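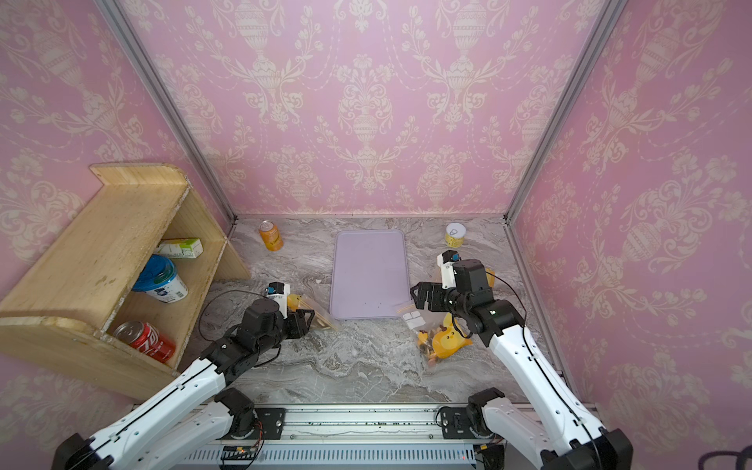

Notes for the Trekport talk, 20 minutes plus questions

Slide 1. Title, names. Mélanie Turcotte and Trygve Strömberg did the data work. I did the training runs and most of the plots. Say that early.

Slide 2. The question. If you have a fixed budget of demonstrations for a two-arm tabletop policy, do you spend it on more repeats in one setup, or on fewer repeats across many setups? Most groups I know do the first because changing the booth is a nuisance. We wanted a number.

Slide 3. Setup. Two arms on one rail, parallel grippers, a small camera on each gripper and a fixed one looking over the whole workspace. The task is tidying: groceries and small items, a tray, a two-tier shelf. Cans, cartons, tubs, and bags. Spend a minute on the bags. Clear plastic is hard for the cameras and it changes shape when you grip it.

Slide 4. What we varied. Wall covering, tabletop, tray colour, object set. Patterned wallpaper and marble-look tops are in there on purpose — plain backgrounds were too easy and the scores all bunched up near the top.

Slide 5. The two datasets. 2,000 demonstrations each. Set A is one booth layout. Set B is spread over 206 layouts. Same operators and same task instructions. We called the policy Grenlow, after the street the lab is on. Same network and same training schedule for both.

Slide 6. Evaluation. 980 trials, half per policy, all in layouts neither one was trained on. Success means the named item ends up where the instruction said and both grippers have let go. No partial credit.

Slide 7. Main result. Set B wins on unseen layouts, clearly. Set A is slightly better if you test it back in its own booth. Leave the chart up and let people read the axes.

Slide 8. Where it fails. Mostly bags. The gripper closes on the film and misses what's inside, or it grips fine and the bag drags a neighbour along. Cans lying on their side are next. Play the Skumville clip, then skip ahead if we're past the 15 minute mark.

Slide 9. Limits. One arm model, one lab, one type of task. We didn't test lighting properly. Trygve has started on that and should have something by July.

Slide 10. Thanks, contact, link to the data. If asked about cost: Set B took longer to collect, and most of the extra time went on swapping walls — see backup slide 2.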